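The Second Life of Rasbridge Mill

For most of the last century, the mill at the bottom of Prandville made cotton thread. It closed in 2000, and for years the only people with keys were the ones who came to check the roof. Today it has 70 tenants and a waiting list.

Sofia Kalogeropoulos rented the first room, a corner unit on the second floor with one working outlet. She repairs accordions. "I wanted somewhere I could make noise and not hear from the neighbors," she said. "There were no neighbors."

The rent was low and stayed low, and word got around. A bookbinder moved in, then a couple who make wooden toys, then two small software firms that had been sharing a kitchen table.

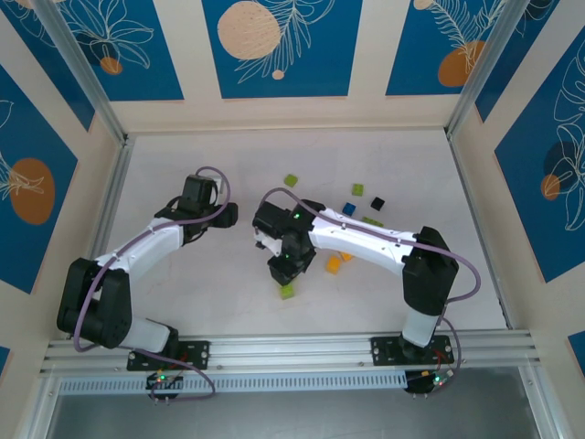
Leases run for a year at a time. The smallest rooms go for 367 dollars a month with heat included, and tenants may paint, drill and hang what they like as long as the brick is left alone. Deliveries come through the old loading door on Stikeck Street until four in the afternoon.

Heat is the main complaint. The boiler was put in for the thread machines and has two settings, off and too much. In December people on the top floor work in T-shirts while the ground floor wears coats. A new system has been priced twice and put off twice.

Elibariki Mabula runs the coffee counter by the stairs. He opens at six and sells around 30 breakfast rolls before eight, mostly to people who have been there all night. He also keeps the parcel shelf - a job he never agreed to - and knows which tenants are behind on their mail.

The Nnaji building across the yard is next. It still has its old windows, and part of the floor has to come up before anyone can move in. Kalogeropoulos has already asked for a room on the north side, where the wood stays cooler in summer.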